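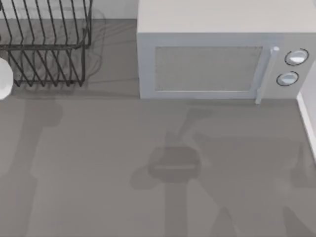 Figure 2. Simulated kitchen counter used in the controller comparison, seen from the overhead camera.

Publications > Zandum Manipulation Group > Technical Papers > Section 4

4.2 Controller comparison in simulation

We compared two controllers on the same two-arm setup. The first, Fahmy, is a joint-space impedance controller that we have used in earlier work. The second, Studell, plans in task space and corrects the path at every control step. Both used the same grippers and the same policy weights, so any difference in the results should come from the controller alone.

All trials took place on the counter in Figure 2, with an empty wire dish rack at the back left and a microwave at the back right. The task was to place a plate in the rack using the left arm while the right arm held the microwave handle. Each controller ran 600 trials, with the start pose of the plate varied between trials. A trial counted as a success if the plate stayed upright in a slot for 2 seconds after release.

The overhead view gave us some trouble early on. Arm shadows fall across the open counter even when the arms themselves are out of view, and the first version of our plate detector sometimes marked a shadow edge as a plate rim. Bilal Nseir retrained the detector on 1,000 extra renders with varied light positions, and we repeated every trial with the new weights. Only the repeated trials are reported.

Fahmy succeeded in 72 percent of trials. Most of its failures came during the last part of the insertion, where the plate touched a wire and the arm gave way too easily. Studell did better on insertion but was slower – it often stopped above the rack to replan. We did not tune either controller for the rack. Results from the physical counter at Jisovville are given in Section 4.3.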